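Subject: Re: [denivero-users] How many demonstrations for the tray task?
Date: 2021-05-13
List: Denivero users and developers

On the Denivero list, a member from Peltonen wrote:

> We have recorded 100 demonstrations in simulation and the policy
> still stops before it reaches the clear part. Do we simply need more
> of them, or is something wrong in how we collect? Also, do you keep
> the failed attempts?

Hello all,

I can tell you what we did at Satero, as our task is close to yours. Please excuse my English where it is not clear.

We started with 196 demonstrations, all made by one operator, and we had the same stopping. More recording with the same habits did not help us. The operator always came to the object from the same side and at the same speed, so the policy knew only one way. When it was a little beside this way, it waited.

After that we wrote down a start list with 7 arm positions, and the operator had to go through them in order. The full set is now 769 demonstrations. I would say that the start list did more for us than the number.

The second point is the transparent things. In the wrist view they have very little contrast against a white table, and I think this is your real problem.

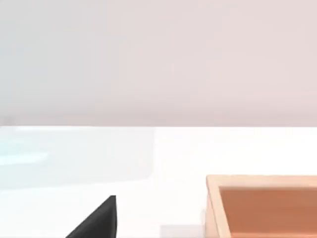

Simulated view with the finger, the tray at lower right and the pale blue transparent shape on the left.

You see how weak the outline is. If your operator works from a second, better view and the policy receives only this one, then the operator reacts to something which the policy can hardly find. We now ask the operator to use the same view as the policy. It is slower and a bit tiring, but the recordings are more consistent. We also change the table colour and the light between episodes. The plain white table we keep for one part of the set only.

About failed attempts: yes, we keep them, but in a separate folder and with a label. A missed grasp which is corrected in the same episode stays in the training set. An episode which is given up does not.

One question back to you. Do you cut the waiting time at the beginning of each episode? In our first set there were long pauses before the first movement, and the policy learned these also. The Sasititz converter has an option for it, but it was off in our installation and we noticed this late.

We plan to share our start list in June, when it is cleaned.

Best regards from Satero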